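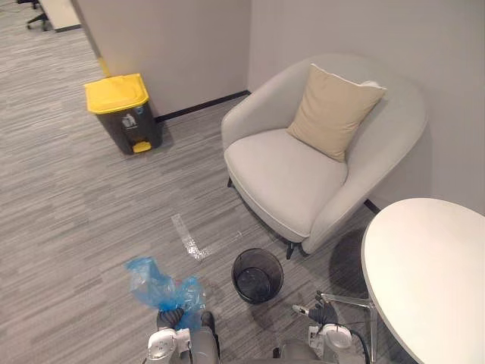
Barry Wainwright
Before you buy anything for that corner, sit in the chair and try to reach the table. If you can put a cup down without getting up, the layout is fine and you only have to decide about the bin. I would leave the bin where it is, by the way. A bin that people must look for is a bin they do not use.

esar_lena
Thank you Barry. I started this thread yesterday, but I wrote it too short, so I will try again more carefully. We have a small office and this corner is for people who want to sit for a bit, drink a coffee, or make a private phone call. I like the armchair very much. The table was bought from Sevari together with two others, and it is nice and easy to wipe. My trouble is with the bin. It is the grey one with the yellow lid and the yellow pedal, and it stands against the wall directly beside the armchair. When I sit there I have the feeling that I am sitting in the bin's place and not the other way round.

My budget is small. I would like to keep the chair, the pillow and the table. Everything else can be discussed.

Zawadi Mwakalinga
I have to disagree with Barry. Nobody wants to rest their elbow next to old banana skins. Move it to the kitchen door and put a plant there. The chair has a soft round shape and the pillow is a warm colour, so a plant with big leaves would go well with both.

Barry Wainwright
And where do they put the paper cup then? On the table. I looked after an office of 20 desks for five years and we did exactly this, we took the bin out of the sitting corner because it was ugly. Each evening I collected cups from the table and from the floor behind the chair. After one month the bin came back.

tomek_od_biurka
Is it necessary to choose? You could change only the colour. The yellow is what the eye catches first, because the rest is grey and white. Allico has pedal bins all in grey, I paid 14 pounds for a small one in June last year. The lid closes slowly, this is also pleasant if a person is on the telephone.

esar_lena
I thought about this also, but in our building the yellow lid means something for the cleaners, I think it is for the sorting. I must ask them. I don't want to make their work harder only for my taste.

Zawadi Mwakalinga
Then ask them first, yes. But you can ask at the same time if it may stand one or two metres further along the wall. It would still be near enough for Barry's cups.

Barry Wainwright
One metre I can accept. Two metres and they will start throwing.

quiet_ines
Excuse me if I go a little away from the bin. For me the greater question is the light. Grey walls, grey striped carpet, light grey chair. It is calm, but in the winter it could be a sad place to sit. We had the same colours in our office and we put one standing lamp with a warm bulb behind the armchair, from a shop called Owino. It made more difference than the new rug, and the rug was much more expensive. I would not put a rug on a striped carpet in any case.

tomek_od_biurka
I agree about the rug. Stripes under another pattern make me dizzy.

esar_lena
No rug, I promise. The lamp I like. The chair is quite deep in the corner, so I would have to pull it forward a little to have space for the foot of the lamp, and then it comes even closer to the table. Has somebody experience with a wall lamp? I am not allowed to drill.

quiet_ines
There are some which hold with strong adhesive strips, but on painted walls I don't trust them. Mine fell down in the night and took some of the paint with it. Better to push the table a bit away and use a thin standing lamp.

Zawadi Mwakalinga
Or a small lamp on the table itself. It is a white shiny top, so take a shade that covers the bulb well, otherwise you get the reflection in your eyes when you sit low.

Barry Wainwright
Careful with the cable if you do that. People walk round a table.

esar_lena
I have now asked the cleaners. The bin may move, only it has to stay on the same wall, and the lid must stay yellow. So I will move it one metre, and try a rechargeable lamp on the table before I spend money on the big one. If someone knows a rechargeable lamp which lasts a full working day, please write the name here.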